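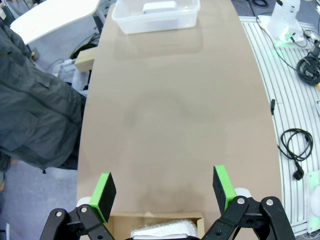
17 shares · 3 comments

The Clusileo comparison is a bench procedure for testing two-finger robot grippers against one another on the same arm. It was drawn up by Samer Tannous at the Gradstead robotics workshop and is used mainly to choose fingertips, linkages and wrist camera positions for light handling work. The name refers to the arm controller on which the first version ran.

Background

Gripper makers usually publish a maximum opening, a closing force and a payload. These figures are measured on rigid blocks and say little about how a gripper handles bags, film or open cartons. Tannous began the comparison after two grippers with nearly identical data sheets gave very different results on wrapped goods. The first written version was circulated in November and covered only parallel-jaw models. Linkage grippers were added in the second version.

Equipment

The arm is fixed at one end of a table and is not moved between grippers. Each gripper is mounted through the same adapter plate, made by Pusent, so that the distance from the wrist flange to the fingertips can be corrected with a spacer. A small camera is attached at the wrist and aimed along the fingers. Both fingertips must stay in view when the gripper is fully open.

Fingertips are treated as separate parts. A typical set has a rigid holder, often brightly colored, with a black foam pad on the gripping face. Holders in a color that stands out from the table are preferred, as they are easier to find in the camera image. Pads are replaced after 2,000 closing cycles or when the foam no longer springs back.

Test objects

The standard objects are a rigid block, a clear plastic bin and a cardboard box holding plastic-wrapped packing material. The clear bin is included mainly as a test of the camera. Its walls are hard to separate from the background, and a glossy tabletop adds a reflection that some detection software reports as a second object. The box tests whether the fingers can enter a confined opening without catching on the flaps.

Procedure

A full run consists of 80 grasps per gripper. The operator records the commanded opening, the result of each grasp and any contact with the table. A grasp counts as held if the object stays between the pads during a lift and a wrist rotation. Slips are logged separately from misses – a slip is a fault of the pad or the closing force, while a miss is usually a fault of the camera or the calibration.

The camera is recalibrated whenever a gripper is changed. Lighting is left alone, and scuffs on the tabletop are not cleaned off unless they affect detection.

Linkage and parallel grippers

In linkage grippers the fingertips follow an arc as they close, so the tip height changes with the opening. The Tse correction, a lookup table stored in the controller, raises or lowers the wrist to compensate. Parallel-jaw grippers do not need it, but their wider bodies tend to touch the sides of the box.

Limitations

The procedure does not measure wear in the joints, and it gives no result for suction tools. Scores from different tables are not considered comparable.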